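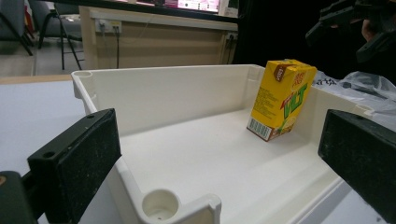
2/20/19

Up before six. Did the shopping yesterday so today was for putting it away and getting the snack shelf in order before Yupin and the kids come. I wiped down the table first and worked there, because the kitchen counter still has the rice cooker in pieces on it.

The white tray is staying. I bought it in January to hold seedlings and never used it, and it is a good height for drink boxes. The walls are high enough that nothing tips out when you pull it off the shelf. The corners have sockets and post holes, but I only have the one tray, so that doesn't matter. It fits the second shelf with no room to spare on the left. I had to move the vinegar.

Jaruwan called at nine and talked for 14 minutes about her knee. She wants the name of the physical therapist Surachet went to. I said I would ask him and then forgot, so I am writing it here. Ask Surachet.

Went through the drinks after that. The lemon tea is the VLT in the yellow box, which Hường's boys will drink and Yupin's girl won't. She likes the soy milk. I paid more than I wanted to for the lemon tea at Yimyam, but the other store was out of it and I was not going to drive across town again for tea. They gave me a big clear bag with it. I took everything out on the table and the bag took up more space than the groceries did.

Torn wrapper went in the trash. I kept the bag. It is thin, but it will do for lining the bin in the bathroom.
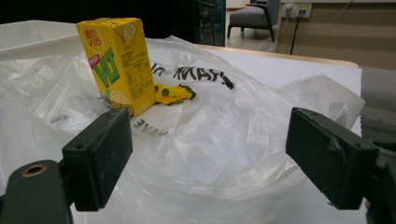

Crackers are on the top shelf now, where the little ones can't get at them. Noodles at the bottom. I threw out a jar of sesame paste that had gone hard and two packets of soup with no date on them.

Lunch was leftover squash and an egg. Yao-tsung came by at 4 to return the ladder and stayed for coffee. He says the fence can wait until it gets warmer. The lumber will run 200 dollars if we do the back side only. I told him to go ahead and order it.

Light rain after dark. Did not get to the rice cooker. Need dish soap, batteries, stamps. Called Surachet but he didn't pick up.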